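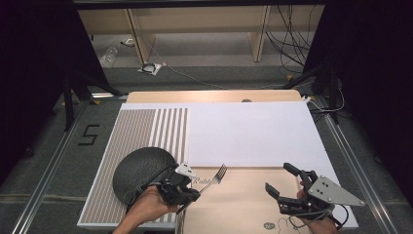 Oratile Shabalala
Sep 19, 2018

Our bench rules for hand-held grippers have been rewritten. Short version in this thread.

1/ Number every station on the floor. Log the number before the first take.

2/ Cutlery goes in by the handle or neck. Don't close the jaws on fork tines.

3/ One object per gripper. The idle one stays open.

4/ Keep cables off the work surface where you can. We wrote up 18 snags in May.

5/ Stop after 10 failed grasps and tell the shift lead. Don't change the grip on your own.

6/ Kaimal has the full text, four pages. Comments to me please.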